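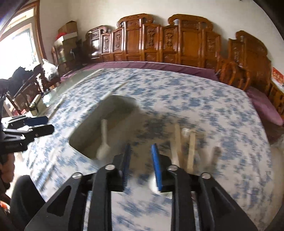 Glass on top of a tablecloth: how do you stop it being horrible?

Posted in Kitchen and Dining by Jornus

We have a big round table with a white cloth on it, blue flowers all over, and a sheet of clear glass on top of part of the cloth. The cloth came from my aunt. The glass came from my aunt's opinion of how we eat.

My trouble is the bit where the two meet. Crumbs go under the glass and stay there like exhibits. If anything gets spilled near the edge it creeps in underneath and I don't find out until the cloth smells. And the part of the cloth that isn't covered is where everyone puts things down, so the brown tray with the spoon in it lives there, along with whatever wooden sticks and scraps of paper people have finished with.

What I'd like to know:

Do I wash the cloth with the glass off every time, or can I get away with wiping?
Is there anything to put between the two so the damp doesn't sit?
Should I give up and cover the whole table, or take the glass away altogether and live dangerously?

The cloth is cotton as far as I can tell. The label went years ago. I would like to keep the blue blue. My aunt visits in May and she does look.

Bohdana Skoryk
Accepted by the poster

I've kept a cloth under glass for 10 years, so here is how I go about it.

Wiping is fine for the glass and no use at all for the cloth. A damp sponge along the edge pushes the dirty water underneath, and you end up with a brown tidemark following the line of the glass. Dry crumbs first, with a soft brush, away from the glass. Then wipe with a cloth you've wrung out properly, and dry straight after.

For a spill that has gone under, lift the glass the same evening. Two people, flat hands, and clear the table first. People always leave one cup on and then discover which way the glass tips. Stand it on a folded towel against a wall where no one is going to walk into it. Blot the cloth, don't rub, and leave it bare until it is dry all the way through. Overnight if you can stand the sight of it.

For the gap, you want little clear bumpers, the sort sold for cupboard doors. I use 4, one near each corner of the glass. If your piece has a curved side, put them wherever it sits steady. They lift it enough for some air to get in and they stop it sliding about. Crumbs will still get under, I'm sorry to say, but they come out again with a strip of stiff card.

Washing: cool, inside out if it's hemmed, mild liquid, no bleach anywhere near it. Try a wet white hanky on one of the flowers on the underside first. If blue comes off on the hanky, wash it by itself and be quick. Dry it in the shade. The covered part and the uncovered part will fade differently if the table is near a window, so turn the cloth a quarter each time you put it back. I forgot to do this for the first two years and now own a cloth with a map on it.

As for the tray, put a bit of felt under it. Trays get dragged, and grit under a tray will wear through a print sooner than any amount of washing.

Manham

Get rid of the glass. My mum had some and all it did was make every spoon sound like a fire alarm. Wipe-clean cloth from the market, job done.

Gotmont

I was going to say the same as Manham but I've met people's aunts.

You could have a round piece cut to cover the whole top. Measure across in more than one place, as old round tables often aren't very round, and ask for the edges to be polished. Mine was 64 all in, with delivery, and the man who brought it would not come past the front step. It is heavy. Getting the cloth out for a wash is now an event and we do it a lot less often than I told my wife we would.

One thing to add to Bohdana's answer: if you use bumpers, check them now and then. Mine went yellow and one stuck itself to the cloth. Came off with warm water and patience.

Jornus

Thanks all. Bumpers ordered, hanky test passed, felt found in a drawer. The tray has been spoken to. Keeping the glass until the end of May at least.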